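# About Vestach

Vestach repairs, tests and sets up robot grippers for groups that handle soft goods: bed linen, clothing, packaging, bandages, anything that folds or crushes. 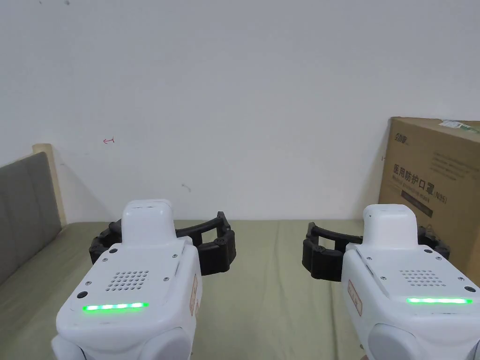
We started with a fault. In our first year we were a small contract shop collecting handling data for other people, mostly in bedrooms and storage rooms, and we thought of the grippers as something we bought and plugged in. In January of the second year a pair of them closed when they had been told to stay open. The person holding them had one thumb between the jaws. The thumb was bruised and the nail came off later. It could have been a good deal worse.

This page explains what happened, what we changed, and how that became most of our business. Customers ask, and we would like everyone to get the same answer.

## What went wrong

The grippers were running on a shared controller made for us by Hedelon, with our own software on top. Each gripper had a light. Green meant that the gripper was powered and talking to the controller. Everyone in the shop, including the people who wrote the software, had come to read green as "safe to touch."

The operator stopped a session to free a piece of sheet that had caught in the left jaws. She pressed pause, saw green, and reached in. Pause stopped the recording. It did not stop the motors from finishing the last command they had received, and that command had been held up by a full message queue. The controller cleared the queue and sent it on. The jaws closed.

We went through the logs and found 146 pause events from the weeks before. In 141 of them the queue was already empty and nothing moved. In the remaining cases there was some movement after the pause. Two of those had been written up by operators as "twitch, left side," and both notes had been marked as closed without anyone looking at the motors. That was our failure, and it had nothing to do with the hardware.

## What we changed

- Pause now cuts drive power to the fingers. Recording stops separately.
- The light has a different meaning. Green is live, and live means hands out.
- Commands carry a time stamp. The gripper drops any command that arrives late.
- Every "twitch" report stays open until a second person has reproduced it or spent a full shift trying.
- Nobody clears a jam by hand under power. Set the gripper down, switch it off at the pack, then pull the cloth free.

The first fix took an afternoon. The third took seven weeks, mostly because we had to rewrite how the two sides kept the same clock. During that time we ran no paid sessions. We lost one contract over it and kept the others.

We also changed who can stop work. Before the accident an operator had to ask the session lead. Now anyone in the room can end a session, and the reason goes in the log afterward. Sessions do get stopped for things that turn out to be minor — a warm housing, a noise, a finger that opens slower than its partner. We pay for those hours the same as any others.

## What we do now

After the rewrite, two of our customers asked whether we would look at their own equipment. One had grippers that released late, and the other had a set that lost contact when both hands came close together. We found the cause of the first in a day. The second took longer and came down to a cable shield that had been cut back too far during assembly.

Today the work falls under four headings.

**Fault tracing.** You send the unit, the logs and a plain account of what happened. We try to make it happen again. If we can't, we say so in the report and tell you what we tried.

**Stop testing.** We measure how long a gripper keeps moving after it has been told to stop, with the jaws empty and with cloth, foam or cardboard in them. We run this on our Plekorby bench, which we built for the purpose and named after the street our first shop was on.

**Two-handed setup.** Most of the trouble we see comes when a pair of grippers is used close together, over a bed or a table, and the fingers can meet. We set force limits and check that one side stopping will stop the other.

**Operator training.** This is a half-day course at our shop or at your site. It covers jams, lights, stop controls and how to write a fault note that someone else can use.

We don't certify equipment, and we don't sell grippers. If a unit needs a part we can't source, it goes back to you with the fault described and a tag on it.

## Who we are

Refugio Carrillo runs the shop. He wrote the original pause function and also the report on why it failed. New hires read that report in their first week, with the log files beside it. It has not been edited since it was finished, apart from the operator's name, which was removed at her request. She still works here and teaches the jam-clearing part of the course.

The rest of us are technicians, session operators and two software people. Most of the technicians came from appliance or medical equipment repair. You don't need a robotics degree to work here, but you do need to be able to write down what you saw in the order you saw it.

Our shop is in Tapia, in a single-story building with a loading door on the north side. We have a repair room, the bench room and a furnished room for testing with bedding and boxed goods. Visitors are welcome by appointment. Please wear closed shoes and leave rings and loose bracelets at the front desk.

## Reporting a fault

If one of our repaired units does something you didn't ask it to do, switch it off and call the shop before restarting it. Keep the logs. Don't update the software first — an update clears the message history on older controllers, and we will need it.

A short note is enough. Tell us which side moved, what the light showed, what was in the jaws, and whether anyone's hands were near. Reports are read by 7 each morning, and a technician will call back the same day.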